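Reading Color in Everyday Materials
Handout for week 3, Interior Surfaces, Mundlow Evening School
Instructor: Lertchai Jitpraphai

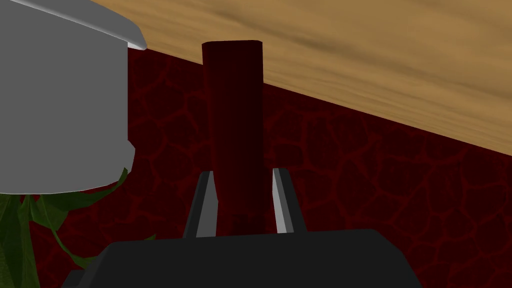

1. Three words we will use all term

Hue is the family name of a color: red, green, brown. Value is how light or dark it is. Chroma is how strong it is compared with a gray of the same value. When students say "this red is too heavy," they usually mean the value is low, but sometimes they mean the chroma is high. Please try to say which one. It makes the discussion shorter.

Maroon is a red with low value and medium chroma. If you add white to it you do not get the original red back, you get a dusty pink. Many people are surprised by this when they mix paint for the first time.

2. Shading is also color

A curved surface of one single paint shows many values. The side toward the light is lighter, and the side away from it can go almost to black. When you match a sample, hold it flat and in the same direction as the wall. Last September one group matched a door sample while it was leaning on a chair, and the door at Plustcombe had to be painted again.

3. Dark next to dark

Two dark reds beside each other will lose their edge, especially in evening light. You can keep the edge in these ways:
- change the value of one by at least two steps on the gray scale
- change the texture, for example smooth against cracked or stone-like
- put a narrow band of a third material between them

Light brown wood works well as a third material beside dark red. The hue is close, so the two look related, but the value is far enough away.

4. Green in small amounts

Red and green are opposite on the color wheel that we use in class. Equal areas of both will compete. A plant near the side of a red room is normally enough. Gray does not compete with anything, but next to strong red a plain gray can look a little green. This effect is called simultaneous contrast, and we will test it with the Cirari paper set.

5. Light sources

Always write down the light under which you made a decision. Warm lamps lift reds and browns and make greens dull. Cool daylight does the opposite. For the exercise we use the north room until 4 pm, then the lamps.

6. Exercise

Work in pairs. Each pair takes 14 cards from the Prasertsri box. The whole box has 208 cards, so please put them back in number order.

a) Sort your cards by value only. Squint if it helps.
b) Sort them again by chroma. Write down which cards moved the most.
c) Choose one dark red and find two neighbors for it, one with a texture and one without.
d) Look at your choice in the second light and write almost 400 words on what changed. Short sentences are fine.

Hand in the text on Mon 8 November, on paper, with both names on the first page. Tadhg Hennessy will collect it if I am teaching upstairs.

Reading for next time: chapter 2 of the course book, up to the part on varnish. Bring a soft pencil and one material from your own kitchen.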